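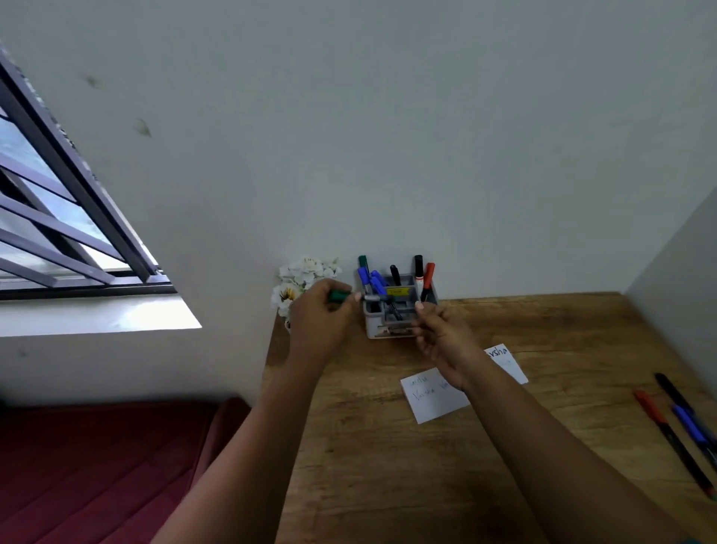
Desk corner, window side.

18 May 2018

Back from the wet meadows at Padik with mud up to my knees and not much else. The new project leaflet promises that scraping out 14 shallow pools will bring the redshank back. Maybe. I walked the whole east side and heard two birds, both calling from the Cundel bank, where no one has dug anything.

I'd like to know who decided the pools were the problem. The grass was cut early again last May, and I never saw a word about that.

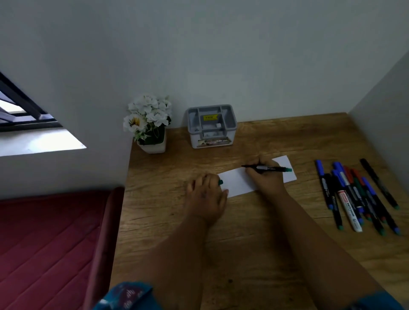

By L. Hordiienko

Read the Kellomus report after supper. It gives 146 acres as "improved for waders," which seems to mean that somebody put up a fence. It claims 52 nests for the valley but doesn't say how many hatched. A nest is easy to count and easy for a fox to empty, so I'm holding off on the cheering.

The fence itself looks decent - I'll give them that. The bottom wire is already slack by the culvert, though, and I wrote to the office about it before bed.

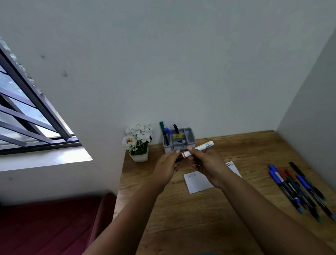
For the next visit

Walk the Cundel bank first, before the dog people get there. Look for chicks along the ditch. Check the wire. Take the other boots.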